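How to wash a wool blanket by hand

In my first winter in Tokulstead I put a good wool blanket in the machine and it came out the size of a towel. After this I learned to do it by hand, and I write down my way for others who have the same fear.

What you need: a bath, a mild wool soap (I use Zarine, but any soap for wool will do), two large towels and a free afternoon.

Shake the blanket outside first. Look for stains and mark them with a safety pin, for when the wool is wet you will not find them again.

Fill the bath with cool water, as high as your hand is long. Mix in 3 spoons of soap before the blanket goes in. Press it down slowly with flat hands. Do not rub and do not twist, also not at the corners. Leave it for 7 minutes.

Let the water out and press the blanket against the side of the bath. Rinse with water of the same temperature. Two times is usually enough, but dark colours can need one more.

Now roll the blanket in a towel and kneel on the roll. Change the towel and do it again.

Dry it flat, away from the radiator. In December mine needed nearly 2 days. My neighbour Chiyo Nishimura dries hers over two clothes horses pushed together, and this works well too if you turn the blanket in the evening.
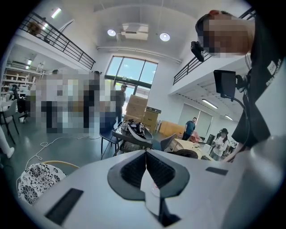
When it is dry, brush it lightly in one direction and keep it folded with a piece of cedar.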